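August 2024, by Jhosep Taipe

4. What people put in their morning oats

We had asked the 210 households in Clonley to keep a breakfast diary for seven days, and by the end of the week we had 759 entries for porridge alone, which was a good deal more oats than any of us had bargained for. Most diaries were filled in at the table, and a fair few came back with a splash of milk on them. Where an entry was hard to read we rang the household, and people were very patient with us and often keen to tell us about their grandmother's recipe too.

Figure 1. Gripper and green computer motherboard.
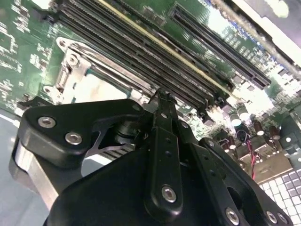

4.1 Soaking and salt

Soaking the oats overnight was commoner in Nimlow Road than in the newer streets by the school, and those who soaked nearly always added their salt at that stage. Others stirred it in at the end, and a small, cheerful group told us they had never salted porridge in their lives and didn't mean to start. We tried both ways ourselves in the Tudness kitchen, using six pans of the same oats, and the early-salted ones were the clear favourite with our tasters.
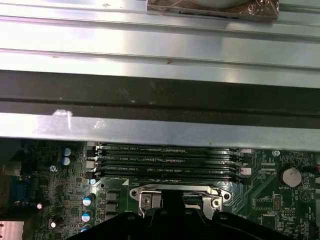 Milk made less of a difference than we had expected. Tasters liked half milk and half water just as well as all milk, provided the pan was stirred often and taken off the heat while still a little loose.

Toppings were where the diaries really came alive. Stewed apple, honey and brown sugar all turned up again and again, and several families kept a jar of toasted seeds by the hob.

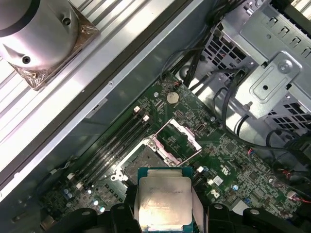
Children, as you might guess, leaned towards the sweeter end, though we were pleased to find grated pear in a good many of their bowls. Cao's earlier survey found much the same liking for fruit, and we come back to it in Section 5.

Last updated: Tuesday, November 12, 2024

Comments

oatsandall: We soak ours with a bit of cinnamon. Did anyone in the study do that?

Marnie: Salt at the start, every time. My mum would be delighted.

pearfan: Going to try the grated pear tomorrow, thank you!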